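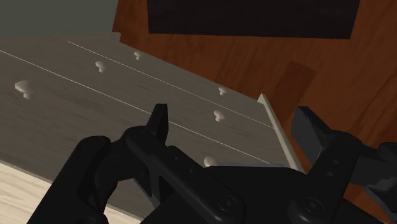 Vesela Ionescu preguntó en el foro si las sesiones de Hadivby se iban a quedar para siempre en discos duros sueltos, porque llevaba todo el verano buscando el cierre de la segunda noche y solo encontraba fragmentos de cuatro minutos con la voz del público encima. Añadía que, si alguien se animaba a ordenarlas, ella ponía las listas de temas. ¡Y las puso!

# Jundport: listas de temas y marcas de tiempo de sesiones de house y techno

Jundport es un conjunto de datos con 1,268 pistas anotadas, sacadas de 28 sesiones de DJ grabadas en directo. No lleva audio. Lleva lo que siempre me ha faltado cuando escucho una mezcla larga: qué suena, en qué minuto entra, en qué minuto se va del todo y cuánto dura el solapamiento con lo siguiente. Si alguna vez has rebobinado seis veces un paso de bajo para saber dónde termina un disco y empieza otro, este repositorio te va a gustar mucho.

Casi todo el material es house hipnótico, techno de tempo medio y bastante dub. Hay una sesión de ambient que dura casi tres horas y que es una maravilla (id `trudden-04`, empezad por ahí).

## Qué hay dentro

- `sesiones.csv`: una fila por sesión, con sala, duración, formato de mezcla y estado de revisión.
- `pistas.csv`: una fila por pista, con artista, título, sello, entrada y salida.
- `transiciones.csv`: una fila por cada paso entre dos pistas.
- `notas/`: comentarios sueltos en texto plano, algunos larguísimos.
- `scripts/`: dos utilidades en Python para validar y para dibujar la curva de tempo.

## Campos de `pistas.csv`

| Campo | Tipo | Contenido |
|---|---|---|
| `id_sesion` | texto | Clave que enlaza con `sesiones.csv` |
| `orden` | entero | Posición dentro de la sesión |
| `artista` | texto | Tal como aparece en la edición |
| `titulo` | texto | Incluye la versión entre paréntesis |
| `sello` | texto | Vacío si es inédita |
| `entrada` | hh:mm:ss | Primer sonido audible de la pista |
| `salida` | hh:mm:ss | Último sonido audible |
| `bpm` | decimal | Medido en la mezcla, no en el disco |
| `confianza` | texto | `alta`, `media` o `baja` |

El campo `bpm` merece una aclaración. Lo medimos sobre la grabación, con el pitch que llevara el DJ en ese momento, así que no esperéis que coincida con el de las tiendas. En las sesiones a vinilo se ve cómo el tempo respira de un disco a otro, y para mí es lo más bonito de todo el conjunto. La curva de la sesión larga de Radulović sube tan despacio que no te das cuenta hasta que la dibujas.

## De dónde salen las sesiones

Las grabaciones proceden de tres sitios: el ciclo de domingos del club Trudden, las noches de patio de Hadivby y el archivo de la radio Radulović, que nos dejó escuchar las copias de mesa. En los tres casos pedimos permiso para publicar las listas, y los artistas pudieron tachar lo que quisieran. Unos cuantos taparon títulos inéditos; esas filas están como `ID - ID`, con las marcas de tiempo intactas.

## Cómo se anotó

Cada sesión pasó por 2 personas. La primera escuchaba de principio a fin y apuntaba todo; la segunda recibía solo los títulos y volvía a marcar los tiempos sin ver los anteriores. Si las dos marcas se separaban mucho, se escuchaba el paso otra vez en una llamada. Algunas de esas llamadas fueron eternas. Ľubomír Vávra defendió durante una tarde entera que cierto platillo pertenecía al disco que salía, y al final tenía razón: está en la cara B, pasado el break.

El reconocimiento automático lo usamos solo para tener un punto de partida. Con los discos ralentizados fallaba a menudo, y con los edits caseros casi siempre.

## Instalación y uso

Clona el repositorio e instala las dependencias:

 pip install -r requirements.txt
 python scripts/validar.py datos/

Si el validador termina sin mensajes, todo está en orden. Para dibujar una sesión:

 python scripts/curva.py --sesion trudden-04 --salida curva.png

Los CSV van en UTF-8 con coma como separador. Las hojas de cálculo configuradas en español suelen esperar punto y coma, así que importadlos a mano y no con doble clic, o los títulos con comas se parten en dos columnas.

## Limitaciones conocidas

- Los estilos están muy desequilibrados. De drum and bass no hay nada, y me encantaría que lo hubiera.
- Las capas de acapella y los bucles cortos solo se anotan si duran más de ocho compases.
- En `hadivby-02` falta un tramo, justo después del cambio de DJ. La grabadora se quedó sin tarjeta.
- Los sellos de las reediciones mezclan edición original y reedición. Se irá arreglando.
- `confianza = baja` quiere decir eso mismo: hay un título propuesto y poca seguridad.

## Cambios

**0.3** (jueves, 31 de agosto de 2023): entra completo el bloque de Radulović, se separa `transiciones.csv` y se corrigen los acentos de los títulos portugueses.

**0.2**: segunda escucha de todo Trudden.

**0.1**: primera versión, con los datos todavía en una única hoja.

## Colaborar

¡Por favor, sí! Se aceptan correcciones de hasta 1,000 filas por petición; más grandes cuesta revisarlas con cariño. Indicad siempre el `id_sesion` y el minuto, y si tenéis el disco en casa decidlo en el mensaje, que ayuda una barbaridad. Los tiempos se dan desde el inicio del archivo, silencio incluido.

## Licencia

Los datos se publican con CC BY 4.0 y los scripts con MIT. Las grabaciones siguen siendo de quienes las hicieron y no se distribuyen aquí.

---

Comentarios (4)

**marea_baja**
La curva de trudden-04 la tengo de fondo de pantalla. ¿Pensáis añadir la tonalidad de cada pista?

**Ľubomír Vávra**
Está empezada en una rama aparte. Con el pitch tan movido hay temas que caen entre dos notas y todavía no sabemos cómo escribirlo.

**surco77**
La pista 11 de radulovic-03 es la versión dub, no la original. Se nota en el eco de la caja, minuto 58. Os abro una incidencia esta noche.

**Vesela Ionescu**
Mil gracias, surco77, la tenía marcada como media y me daba rabia. Y por fin apareció entero el cierre de la segunda noche, ya lo estoy escuchando con el cuaderno al lado.

Contacto: a través de las incidencias del repositorio | © 2023 Proyecto Jundport | Volver arriba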